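Vunero household sounds, the README

Hi! So this is the folder of sounds I've been recording in my apartment and at my aunt's place in Gurkholm, and since a few people asked how it's put together, I finally sat down to write it up. It's 69 clips, all WAV, all mono. Most run under 30 seconds, though the kettle ones go longer (I got carried away with kettles, sorry).

What's in it

Doors, drawers, faucets, stairs, a very grumpy radiator, rain on two kinds of roof. Each clip has a file name that starts with the room, then the thing, then a take number, so kitchen_drawer_2 is the second take of the kitchen drawer. Where a clip has a neighbor's dog in it I put "dog" at the end. I love that dog but he is on a lot of these.

How I recorded it

Everything came off a little Ogura handheld recorder, set on a folded towel so the table wouldn't hum. I left the level at the same setting for all the indoor clips, which means the quiet ones really are quiet! Please don't normalize the whole folder in one go or the sock drawer will sound like a landslide. The rain was done from the porch in August, mostly after 10 at night when the road settles down.

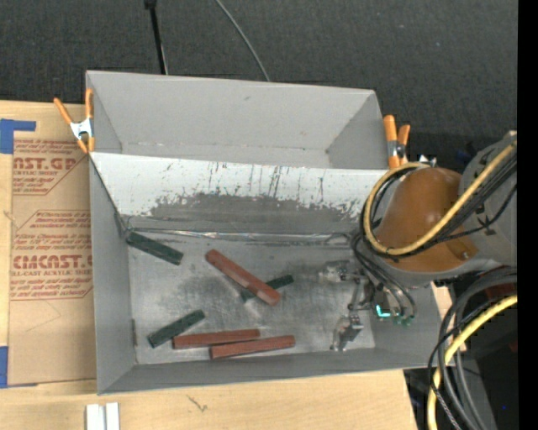

I did very little cleanup. I trimmed the starts and ends, took out a low rumble below the bass range on the stair clips, and that's it. There's a free program called Talteva that I use for trimming, and the little marker files next to each WAV come from there. You can delete them, nothing breaks.

Known problems

3 of the faucet clips have a click near the end where I bumped the recorder. The hallway door clips sound boomy on headphones and fine on speakers, and I haven't worked out why. Also the take numbers skip in a couple of places where I threw out a bad one and was too lazy to rename the rest.

Using it

Go ahead and use the clips in games, student films, podcasts, whatever you like, paid or unpaid. A credit to "Vunero sounds" would be lovely but I won't chase you. Just please don't repost the whole folder as your own. If you find a clip that's mislabeled, open an issue with the file name and I'll fix it in the next version, which should have the washing machine in it.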